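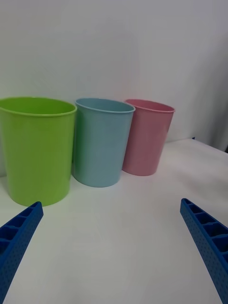

April, evening. The equipment request has to be in by the end of the month and I have spent most of today on the fingers line. I had put it down as one set per arm with one spare set, which was fine when I wrote it in the winter and is not fine now. The blue printed ones with the lattice are good on thin plastic like the green, blue and pink cups, and I don't want to go back to hard jaws. But I think we should plan for them as something that gets used up, the same as gloves or tape. I have changed the line to 32 fingers for the year, bought from Pollport as a batch. Their unit price drops at 30, so the extra two are nearly free.

Went through the Irnotard quote again after lunch. It is the cheaper of the two on the arm itself, but they list the cable set separately, and then a mounting plate we would have to drill. Clusatov include both. Once I added everything up properly the difference came to £213 over the whole order, and Clusatov deliver in 90 days where Irnotard will only say "summer". I am leaning to Clusatov. I would like to see their service terms before I say so in writing. The last time we bought on price we paid for it in postage.

Cups are in the budget too, for the first time. Up to now they have come out of petty cash, and I can't find half the receipts. I have put in a small sum for tableware and other household things and left it vague on purpose.

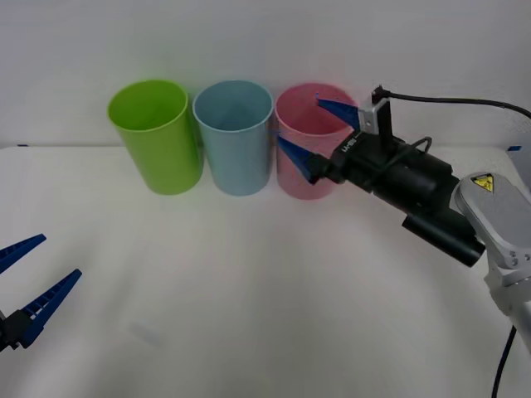

The service terms came through at four. Two years parts, one year labour, and we pay carriage one way. That is better than I expected. I rang to ask whether a camera bracket fitted by us would affect the cover and was told no, as long as we use the existing holes. Must get that in an email.

The table is the other question. I priced a new top at £597 fitted and then took it out again. The present one is marked but it is level, and a sheet of white card would do nearly the same job. If there is money left in the autumn I will look at it again. Lamps I have left in, as the old ones hum.

Nicholas is still on the list as well, the planning software I mean, the full licence. The trial runs out in June. I have used it every day this month and would miss it, mainly for working out whose arm is booked when. Monthly payment costs more over the year but we could stop if the grant isn't renewed. Put it down as monthly for now.

Total is a little over what I was told to aim for. I will sleep on it and look at the lamps again.

Still to do: email from Clusatov about the bracket, delivery address for Pollport, ask if VAT is in or out on the summary sheet.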